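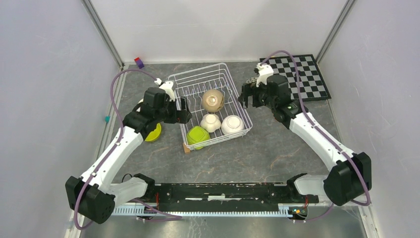 Ebony Rutherford wrote to ask why her glasses and bowls were still drying with a white film three days after she set up her Wader softener, when the display said the unit was working. The answer in her case was the hardness setting, which had never been changed from the one the unit ships with. Section 5 has been rewritten with her question in mind. Please read it through once before you start, even if you have owned a softener before.

Section 5. First fill, hardness setting and first rinse
Revised 10/15/20

The Wader must already be connected to the supply and the drain as described in Section 4. The bypass valve should be in the BYPASS position and the power cord should be unplugged.

You will need:
The test strips from the parts bag
Two bags of softener salt (pellets or tablets)
A bucket
A flashlight
A clean towel

CAUTION: Do not use rock salt, table salt or ice melt. Rock salt leaves grit in the bottom of the tank and will block the brine pickup. Damage from the wrong salt is not covered by the Custska warranty.

5.1 Test your water

1. Run the cold kitchen tap for two minutes.
2. Fill a clean glass and dip one test strip for one second. Shake off the drops.
3. Wait for the time printed on the strip packet, then match the color to the chart. Do this in daylight if you can. The two middle colors look alike under yellow bulbs.
4. Write the number inside the front cover of this manual.

Note: If you are on a private well, test again in March and after any work on the pump. Well water can change a good deal over a wet winter. Customers on town water can use the figure from their water company instead of a strip, but check that it is given in grains and not in parts per million.

5.2 Add water and salt

1. Lift the lid off the salt tank and set it aside. Look inside with the flashlight and take out any packing foam. There is a small block behind the float tube that is easy to miss.
2. Pour clean water into the tank until it reaches the lower line on the inside wall. You only do this at the first fill. After that the unit adds its own water.
3. Check that the cap on the float tube is pressed down all the way.
4. Pour in the salt slowly, keeping it out of the float tube. Stop at the upper line.
5. Wipe the rim with the towel and put the lid back on.

CAUTION: A full salt bag is heavy. Open it on the floor and use a scoop if you cannot lift it safely.

5.3 Open the water

1. Put the bucket under the drain hose if the hose does not run to a floor drain.
2. Turn the bypass valve a quarter of the way toward SERVICE and stop. You will hear water and air moving in the resin tank.
3. Open the nearest cold tap. It will spit at first. Wait until the flow is steady.
4. Turn the valve the rest of the way to SERVICE.
5. Close the tap and look over every joint for drips. Run a dry finger under the two rear nuts - a slow leak there shows up on your finger before it shows on the floor.

If a joint drips, turn the valve back to BYPASS, tighten the nut by hand and try again. Do not use a wrench on the plastic nuts.

5.4 Set the clock and the hardness

1. Plug in the power cord. The display lights up and shows 12:00.
2. Press SET and use the arrows to enter the time of day.
3. Press SET again. HARD appears with the number 5. This is the factory setting and it is too low for most homes.
4. Use the arrows to enter the number you wrote down in 5.1. If your number falls between two settings, choose the higher one.
5. Press and hold SET until the display beeps.

Note: If you walk away before the beep, the unit goes back to 5 and gives no warning. In an earlier printing this step was left out. Our thanks to Brenda Cisternas for pointing it out.

5.5 Run the first rinse

1. Press and hold RINSE until the display shows 90. This is the time left in minutes.
2. Do not use hot water while the rinse is running.
3. Stay near the unit for the start of the cycle and check that water is leaving the drain hose freely.
4. When the display returns to the clock, run a cold tap until the water is clear. A pale yellow color at this point comes from new resin and is harmless.

Your water heater is still full of hard water. It will be used up over the next few days, and until then some film on dishes and shower doors is normal. Old film does not come off by itself. Soak the dishes in warm water with a little white vinegar, rinse them and let them dry in the rack.

5.6 Check your work

Test the cold water again the day after the first rinse. The strip should match one of the two palest colors. If it does not:

The valve may be between positions. Turn it to BYPASS and then fully to SERVICE.
The hardness setting may not have been saved. Repeat 5.4.
The tap you tested may be on an unsoftened line. Many kitchens have one for drinking water.

If the display shows code 13, the float is stuck. Unplug the unit and go to Section 8.

For spare test strips, order part 163 from the Custska service desk in Dodport. Have the serial number ready. You will find it under the salt lid, on the left.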